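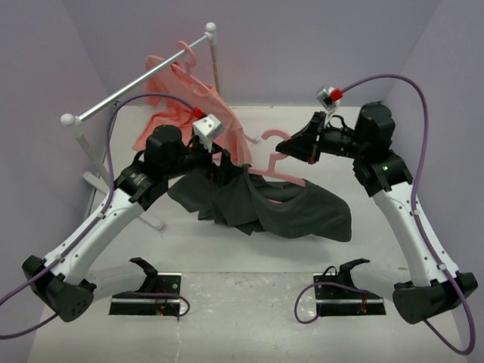
Plodberg Kicking Tee, two-inch model
Reviewed by Nhi Ung
Tuesday, January 9, 2018

I coach the kickers at a small American football club and we get through a lot of tees. The old rubber ones split at the base after a season on artificial turf, so in June I bought two of the Plodberg to see if they would last longer.

The tee is a single moulded piece with a wide base and three prongs. It sits flat on short grass and on 3G. On our back pitch, where the grass is left long, it rocks a bit and you have to tread it down first. The ball stands upright without a holder in a light wind. In anything stronger you will want a team-mate's finger on it, same as with any other tee.

Our first-choice kicker, Định Lại, used it all autumn for kick-offs. He likes to lean the ball back slightly and the prongs let him do that, although they are stiff when new. His longest field goal of the season was 43 yards, but that was off the ground with a holder, so the tee takes no credit for it.

Wear has been good. One of mine has a small nick on the rear prong and the other is unmarked. The orange colour has faded, but you can still find it on a muddy touchline, and I can't say the same for the black Besitz tee I had before. The Besitz was lighter and packed flatter in a kit bag. It also blew away more than once.

The drawstring bag that comes with it is poor. The cord came out of mine in the second week and I now keep both tees in a boot bag.

Check your league's rules on height before ordering, as there is a one-inch version in near enough the same packaging. I was sent the wrong one at first and the shop took nine days to swap it.

I would buy it again for kick-off practice. For younger players I'd look for something with softer prongs.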